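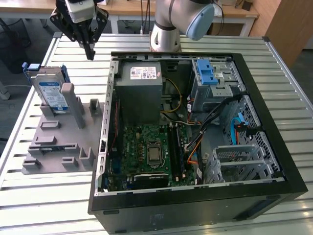
How often should you run the full safety check on a demo-collection cell?
Once before the first episode of the day, and again any time somebody has had their hands in the workspace for longer than a quick part reset.

14 comments | 53 shares

Pre-session checklist, PC teardown cell, with my comments
October 21, 2021

I rewrote this after our last round of recording for the Vinen task set, mostly because the old sheet was written for bin picking and half the lines made no sense for a computer lying open on a table. My notes are under each item. Skip them if you're in a hurry, but please don't skip the items!

BEFORE POWER

[ ] Tower has no mains cord attached. Power button held down for 10 seconds.
Yes, every time, even if you're sure it's the same Dell we had out yesterday. Pull the cord completely out of the supply and put it in the drawer. I've found a cord still hanging off the back once and I didn't enjoy it.

[ ] Power supply label intact, supply housing closed and screwed shut.
We never open the supply. It isn't in the task list and it won't be. If a screw is missing from the housing, that tower goes back on the shelf with a tag.

[ ] Side panel off and stored flat, away from the table.
Ours lived leaning against a table leg for weeks and I kicked it about once a day. Flat, please, under the bench.

[ ] Sharp edges checked with a gloved hand.
Drive cages are the worst for this. I wear the thin cut gloves when I set the case down and take them off for teleop, as I can't feel the controls with them on.

TABLE AND FIXTURE

[ ] Tower doesn't slide when you push it at the corner.
Push with your palm, low down. The slats in the table are great for clamping things and also great for letting a case skate along them if you forgot to. If it moves, redo the stops.

[ ] Fixture tray tight. Wiggle the tall post and the rear slot.
The tray is printed, so look for cracks at the bottom of the post, where it takes the load. Dierckx printed us a spare and it's on the shelf, same hole pattern.

[ ] Drive and carrier sit upright in the slot without help.
Let go and watch it for a second. A drive that leans a little will give you a whole batch of episodes where the approach angle is wrong, and then the policy learns to go in crooked. Ask me how I know (I relabeled all of them).

[ ] Loose cables inside the case are clear of the reach path.
The SATA cable is the one to watch. Tuck it the way the task card for the day says, and if the card says to leave it in the way, leave it in the way. We do want some messy examples, we just want to have picked them on purpose.

ROBOT

[ ] E-stop pressed, arm drops to hold, E-stop released, arm does nothing until re-armed.
Do this for both stops, the one at the operator seat and the one on the table edge. If the arm so much as twitches on release, we're done for the day and you write it up.

[ ] Gripper fingers open and close all the way, no play at the wrist.
Grab a finger and try to rock it (with the arm stopped!). A bit of looseness there looks like operator wobble in the data and you'll blame yourself for an hour.

[ ] Grip force set to the drive profile.
The Zanomley control app remembers the last profile used, even across a restart. So if the last person was doing foam blocks, you've got foam block force. Read the screen.

[ ] Speed cap on for the first 4 episodes.
I used to skip this and go straight to full speed. Now I think the slow ones are the most useful of the lot, since you catch bad setups before they cost anything.

[ ] Cable runs near the arm base hang free and don't catch at full reach.
Move the arm to each corner of the work area by jog and watch the cable the whole way. Don't watch the gripper. Everybody watches the gripper.

RECORDING

[ ] Test episode recorded, played back, deleted.
All camera views, start to finish. Check that the clocks line up by tapping the table once at the start.

[ ] Disk space for the session.
We can fill up to 300 episodes in a day if things go well, and the recorder stops without a sound when it's full. Aker is meant to fix that with the December update. Until then, look at the number.

[ ] Failure button tested.
Please press it when you miss! A dropped drive that's marked as a failure is perfectly good data. A dropped drive marked as a success is a headache for whoever trains on it.

[ ] Operator and spotter agree on the stop word.
We use "off." One syllable, hard to mishear over the fan.

Sign the bottom, write the tower tag number next to your initials, and clip the sheet to the board by the door. If you fail an item, circle it and write what you did about it on the back.

Comments (2)

Can we add a line for the anti-static strap? I keep walking off with it still on.

Added to the next print run. For now, just write it in the margin under the glove item.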